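December, Monday, 8.10

Tank 39, the white from the Nirkska plot. Racked off the lees before breakfast, 1342 litres into the clean tank and the rest into the small one with the floating lid. Smell is good, a bit of pear, a bit closed. Free sulphur was lower than I expected, so I repeated the titration with fresh solution and got the same value. The old bottle of solution is thrown away anyway.

Filter test with the Pistier sheets went slowly. Pressure was rising already after 263 litres and I stopped there. I think the wine needs more time in the cold – or we should try the coarser sheets first. To discuss.

Labels for Trurodard: they want 1535 bottles and not one less. With our stock of corks it is possible, but please do not take corks from the open bag, I have not checked the moisture of those.

The Zwane pump makes again the noise at low speed. I changed the seal and the noise is the same.

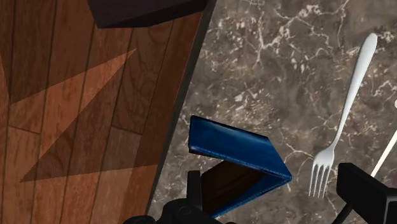

K. Oravec
Cellar laboratory technician

Added 16.40: second sulphur reading after the addition is fine. Next check on the small tank before anybody tops it up.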